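Drying and Racking Mugs and Glasses in Shared Kitchens

Last updated: May 2017

This procedure applies to all residents and staff who use the shared kitchens at Rukstead. It covers the handling of mugs and drinking glasses after washing, up to the point at which they are returned to the shelf.

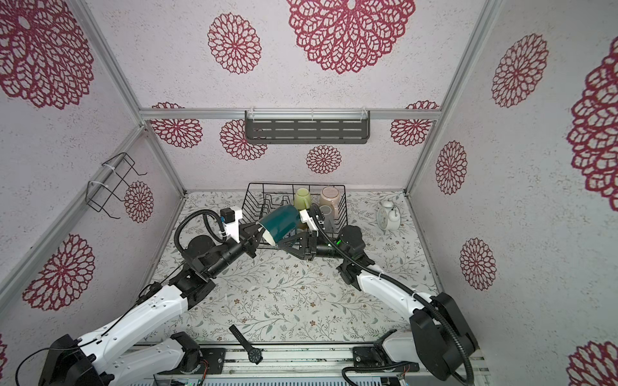
Before beginning, remove wristwatches and bracelets and set them away from the sink. Metal clasps scratch glazed surfaces, and straps hold dishwater against the skin. Wash hands and put out a clean dish towel.

Preparing the rack

Place the wire dish rack on a flat, level surface with a mat or folded towel underneath. Check the wire for chips in the coating. A rack that shows rust should be reported to Chepkoech Simiyu in the housekeeping office and taken out of use.

Loading the rack

1. Rinse each item under warm running water until no suds remain.

2. Hold a mug by the body when moving it from the sink. Handles are the weakest part of most mugs and should not carry the weight of a mug full of water.

3. Tip the mug on its side over the sink and let the water run out before racking it.

4. Set the mug upside down and at a slight angle, so that air can enter beneath the rim.

5. Rack glasses before mugs where possible. Leave a finger's width between glass and ceramic. A heavy mug must never rest on a glass.

6. Load no more than 8 items at a time.

Drying time

Items should be left on the rack for at least 21 minutes. Users who need the rack sooner may dry by hand. Support the mug from both sides, turn it slowly within the towel, and finish with the inside base, where water collects. A kitchen timer or alarm clock kept near the rack is recommended during busy periods.

Returning items to the shelf

Inspect each rim for chips. Chipped items go in the marked bin under the sink, wrapped in newspaper. Sound items are shelved upright in a single layer. Stacking is permitted only for the Skorner mugs in the second-floor kitchen, to a height of two.

Questions about this procedure may be directed to Zihan Lei, Residential Services. The procedure for pots and baking trays is issued separately each November.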